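How Long Does a Library Book Stay Out?
Final report, Statistics Project
Mon 31 January

Our group wanted a question where we could get real numbers, and the Kaczmarczyk branch library let us have a year of checkout records with all the borrower details stripped out. That gave us 1,151 loans to play with, which was way more than we expected! We put everything into one big spreadsheet and sorted it by type of book, loan date and return date.

The normal loan is 28 days. We guessed that most people would bring books back in the last couple of days, right before the fine starts. Picture books broke that guess right away. They come back early, often in big stacks on the same day, and we think families just make the library part of their week. Cookbooks were the opposite, and we loved this part: they get renewed again and again.

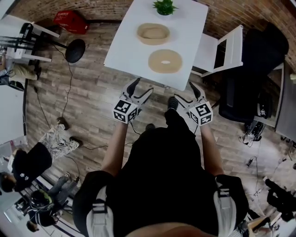
Why did we leave the audiobooks out?
They return themselves when the loan ends, so the date says nothing about what the reader chose to do.

Taking them out removed 192 records before we got to the total above. We also drew a practice sample of 100 loans and worked out the median by hand, so we could check that our formulas were right. One of them was off by a day for every loan that crossed New Year, and fixing that took a whole evening.

If we did this again we would love to add the Zurkik branch, which is open on Sundays. Mysteries would be fun to split up by length too. Our charts are in Appendix B and the cleaned spreadsheet is in the class folder.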